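Reference > Equipment > Hand-held tools > Murix hand-held gripper

Print this article | E-mail this article

Murix hand-held gripper (care and set-up)

The Murix is a two-jaw gripper carried by a person and used to record handling tasks from which robot arms later learn. It is normally issued in pairs, one for each hand, and each unit carries its own camera. The operator works the jaws from a handle below the body. This article covers the set-up, cleaning and repair of the tool. Its use with the Tergate robot arm is treated separately.

Construction

The body and jaws are black. Each jaw is carried on a linkage that turns on metal pins, so that both fingertips travel the same distance and meet on the centre line. The fingertips are faced with blue rubber pads. The pads are wearing parts and are sold in sets of four by Sultent, which also supplies pins and camera brackets.

The first production run had plain plastic fingertips. Users found that thin cloth slid out of them, and pads became standard with the Chou revision of the tool, named for the workshop in which it was drawn up. Older units can be converted, although the jaws must be re-zeroed afterwards.

Set-up before use

Set-up takes place before the first session of the day and again after any knock or fall. The jaws are closed by hand and viewed from the front. The pads should touch along their whole length, with no wedge of light at either end. If they do not, the outer pins are loosened a quarter turn, the jaws are squeezed together and the pins are tightened again, working from the inside out.

The camera is then checked. Both fingertips must be in view whether the jaws are open or closed, and the lens should be free of finger marks. The two units of a pair are started together and their clocks compared. A pair that disagrees is restarted; adjusting one clock to suit the other is not recommended.

A short handling trial follows, preferably on the material to be used that day. Small clothing is a common choice. Socks and similar soft articles show up a weak grip quickly, while a tube or other firm object shows whether the pads are meeting squarely. 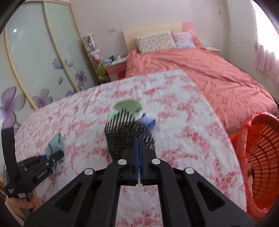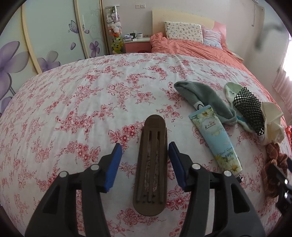
Murix grippers in use over a patterned cloth in a bedroom. The jaws are closed in the first view and open in the second.

Routine care

Lint is the chief cause of trouble when the tool is used with fabric. It gathers behind the pads and in the slots of the jaw housings, and in time it keeps the jaws from closing fully. The slots are cleared with a soft dry brush at the end of each day. Pads are wiped with a damp cloth and left to dry with the jaws open - solvents harden the rubber and should not be used.

The maker's schedule is based on the number of times the jaws are closed:

- every 1,000 closings: brush out the linkage and check each pin for play
- every 3,000 closings: replace the pads on both jaws, even if only one appears worn
- after 60 hours of recording: remove the camera bracket, clean the seat and refit

Oil is not used anywhere on the linkage. It collects dust, and it marks cloth.

Common faults

Jaws that close off centre usually point to one pin having worked loose. Retightening cures most cases, but a pin that loosens twice in a week should be replaced along with its washer.

A pad that lifts at the corner may be glued back once. The old adhesive must be scraped off completely and the pad clamped overnight between the closed jaws.

A stiff handle is more often caused by a kinked cable than by the linkage. The cable is disconnected at the jaw end and the handle is worked alone; if it remains stiff, the cable is at fault. Units with a serial number below 700 have a thinner cable, which cannot be bought separately and is replaced together with the handle.

Storage

Grippers are stored with the jaws slightly apart. Pads left pressed together over a long period take a set, and the centring check will then fail for the first few sessions. The two units of a pair should be kept together.

See also: Tergate arm; Fingertip pads; Recording pairs

Reader comments (3)

padsandpins: The quarter turn is right for the newer units. On our old ones it needed nearly half before anything moved.

M. in Ballarat: Could you add the washer size please? Sultent sent me two different ones in the same bag.

gripdesk: Seconding the note on oil. We had grey streaks on a whole load of white pillowcases and it took until Friday to work out where they came from.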